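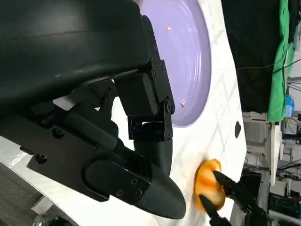 집에서 천연발효종 키우기, 첫 주부터 첫 빵까지

밀가루와 물만 있으면 빵을 부풀리는 힘을 직접 키울 수 있다니, 저는 몇 년째 하면서도 아침마다 병뚜껑을 열 때 설렙니다! 처음 시작하시는 분들이 가장 많이 물어보시는 부분을 중심으로, 제가 지금 쓰는 방법을 그대로 적어 볼게요. 반죽기도 온도조절기도 필요 없어요. 부엌 한구석과 약간의 느긋함이면 됩니다.

준비물

통밀가루 한 봉지, 강력분 한 봉지, 물, 저울, 유리병 2개, 고무줄 하나, 실리콘 주걱. 유리병은 입구가 넓고 옆면이 곧은 것이 좋아요. 어깨가 좁은 잼병을 썼다가 주걱이 안 들어가서 고생한 적이 있거든요. 물은 수돗물을 하룻밤 받아 두었다가 쓰셔도 되고 정수기 물도 괜찮습니다. 저울은 1g 단위로 재지는 것이면 충분해요.

첫날

깨끗한 병에 통밀가루 50g과 미지근한 물 50g을 넣고 날가루가 보이지 않을 때까지 섞습니다. 되직한 죽 같은 느낌이 나면 맞아요. 병 옆면에 붙은 반죽은 주걱으로 긁어내리고, 뚜껑은 꼭 잠그지 말고 얹어만 두세요. 고무줄을 반죽 높이에 맞춰 끼워 두면 다음 날 얼마나 올라왔는지 바로 보입니다. 냉장고 위나 밥솥 옆처럼 살짝 따뜻한 자리에 두시면 돼요.

둘째 날과 셋째 날

둘째 날에는 그냥 한 번 저어 주기만 합니다. 셋째 날쯤 갑자기 확 부풀어서 '벌써 됐나?' 싶을 때가 있는데요, 이때는 아직 효모가 자리 잡기 전이라 다른 균들이 먼저 떠드는 시기예요. 냄새도 썩 좋지 않습니다. 젖은 양말 같기도 하고 오래된 치즈 같기도 하고요. 버리지 마시고 계속 가세요!

셋째 날부터는 밥을 줍니다. 발효종을 50g만 남기고 덜어낸 다음 강력분 40g, 통밀가루 10g, 물 50g을 넣고 섞어요. 덜어낸 반죽은 부침개에 넣으면 정말 맛있습니다. 쪽파 송송 썰어 넣고 소금 한 꼬집, 기름 넉넉히 두른 팬에 얇게 부치면 가장자리가 바삭바삭해요. 첫 주에 덜어낸 것은 냄새가 거칠 수 있으니 저는 버리고, 발효종이 안정된 다음부터 부침개로 먹습니다.

넷째 날부터 일곱째 날까지

매일 같은 시간에 밥을 주세요. 저는 오전 7시에 커피 물을 올리면서 합니다. 넷째 날이나 다섯째 날에는 거의 움직이지 않는 경우가 많은데 여기서 포기하시는 분이 정말 많아요. 조용한 게 정상이니 하던 대로 하시면 됩니다. 부엌이 추운 1월에는 저도 이 구간이 며칠씩 더 길어졌어요.

일곱째 날 무렵에는 냄새가 바뀌기 시작합니다. 요구르트나 풋사과 같은 새콤한 향이 나고, 주걱으로 떠 보면 거미줄 같은 기포가 쭉 늘어나요. 밥을 준 뒤 몇 시간 안에 고무줄 높이의 두 배까지 올라오고, 다음 날에도 그다음 날에도 똑같이 올라오면 빵을 구울 준비가 된 거예요. 열흘이 걸려도, 보름이 걸려도 괜찮습니다.

자주 생기는 문제

위에 갈색 물이 고였어요: 배가 고프다는 신호입니다. 따라 버리거나 섞어 버린 다음 밥을 주세요.

아세톤 냄새가 나요: 이것도 배고픔이에요. 하루 두 번으로 횟수를 늘려 보세요.

분홍색이나 주황색 줄이 보여요: 이건 아깝더라도 통째로 버리고 병을 삶은 뒤 처음부터 다시 하셔야 합니다. 솜털 같은 곰팡이가 피었을 때도 마찬가지예요.

너무 묽어졌어요: 밥 줄 때 물을 10g 줄여 보세요. 밀가루마다 물을 먹는 정도가 꽤 다릅니다.

첫 빵 반죽

강력분 400g, 통밀가루 100g, 물 350g, 한창 부풀어 오른 발효종 100g, 소금 10g. 소금을 뺀 재료를 섞어 30분 쉬게 한 뒤 소금을 넣고 주무릅니다. 그다음 30분마다 반죽 한쪽을 쭉 늘려 가운데로 접어 주세요. 네 방향을 돌아가며 접는 것이 한 세트이고, 네 세트 하시면 됩니다. 처음엔 손에 들러붙던 반죽이 점점 매끈하고 탱탱해지는데 저는 이 순간이 제일 좋아요!

반죽이 절반 이상 부풀고 그릇을 흔들었을 때 출렁거리면 둥글게 모양을 잡아 면포를 깐 소쿠리에 담고, 냉장고에서 하룻밤 재웁니다. 다음 날 무쇠냄비를 오븐에 넣고 250도로 충분히 달군 뒤, 칼집을 낸 반죽을 넣고 뚜껑을 덮어 20분, 뚜껑을 열고 230도에서 20분에서 25분 더 구워요. 냄비가 몹시 뜨거우니 두꺼운 장갑을 꼭 끼세요.

자르는 건 완전히 식은 다음입니다. 식힘망 위에서 껍질이 타닥타닥 갈라지는 소리가 나서 참기 힘드시겠지만, 따뜻할 때 자르면 속이 떡처럼 뭉쳐요. 저는 첫 조각에 버터와 굵은 소금만 올려 먹습니다.

남은 발효종은 밥을 준 뒤 한두 시간 실온에 두었다가 냉장고에 넣고, 일주일에 한 번만 꺼내 밥을 주시면 됩니다. 굽기 전날에는 실온에서 두 번 밥을 주어 깨워 주세요. 통밀 비율을 높인 반죽은 물 양이 달라져서 다음 글에 따로 적겠습니다.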